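Search this site
Course home Notes Submit
March
Posted by the course instructor

Notes for Unit 8: Can it do the chores yet?

Read these before the discussion section. They follow on from the unit on warehouse picking, where we saw machines do well at a job that had been rebuilt to suit them. A house hasn't been rebuilt to suit anybody, and most workshops haven't either.

Start with the claim. Every few months a company shows a short film of a robot tidying a room, and the words "general purpose" appear somewhere near it. Last term we watched the Arna launch film in class. Most of you were impressed, and I was too, for a minute or so. Then we went back and listed what the film left out: how many tries it took, who set up the room, whether the same shirt was used each time, and what happened to the pile at the end. The film answers none of these. Keep that list, you will need it for the written work.

Cloth is the test I trust most. A mug has one shape. Learn where the handle is and you have most of what you need to know about it. A towel has no fixed shape at all. Pick it up by one point and the rest goes wherever it likes, corners hide under folds, and the next grasp depends on what the last one did. People shake it, feel for the hem, let it slide through their fingers. They do this while talking about something else.

So much of the present work goes into collecting human handling, in the hope that enough of it will teach a machine what we can't write down as rules. The person does the chore with grippers of the same sort the robot would have, and the cameras record it. 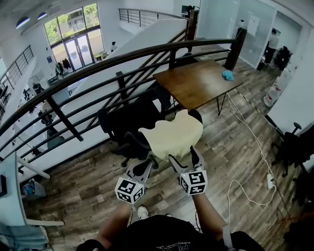
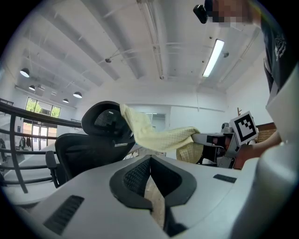

One pale yellow cloth, two hand-held grippers, a black office chair. Both views: same place, same occasion.

Ask what a recording like this measures. The judgment in it is human. The person decides where to grasp and notices when a grasp is going wrong. What the machine gets is a record of decisions already made. That may turn out to be plenty. It has been plenty for some jobs with rigid parts, and I don't want anyone writing an essay that says it can't work. But a good recording of a person doing a chore is evidence about the person, and I keep seeing it passed off as evidence about the robot.

There is a second point, less often made. A two-finger gripper throws away most of what a hand does. You can't rub the cloth between finger and thumb to find out if you've caught one layer or two. If you have never tried it, borrow a pair of kitchen tongs in each hand and fold a dish towel. Do it 3 times and write down where you got stuck. Bring the notes to section.

The Hellordale case

This is the workshop reading. Hellordale is a small plant that washes and folds table linen, and it put in a folding cell from Sekiguchi. The cell folded flat napkins well. It needed somebody to pull them out of the heap and lay them square on the belt, and that had always been the slow part. After 40 shifts the plant kept the cell and moved one worker from folding to feeding it. The sales sheet calls this automated folding. Decide for yourselves what was automated.

Nirach is the opposite kind of case, a home trial with no belt and no fixed station. Read the appendix before the summary. The summary gives a success rate, and the appendix tells you that a person stepping in to free a snagged sleeve was not counted as a failure.

For the written work, choose 3 chores from your own home or job. For each one say:
- what counts as finished, and who would judge it
- what the person doing it knows by touch
- what would have to be changed in the room before a machine could try

Don't pick vacuuming. Everyone picks vacuuming, and floors are flat.

Hand in one page, printed, before section starts. The tongs notes can be handwritten.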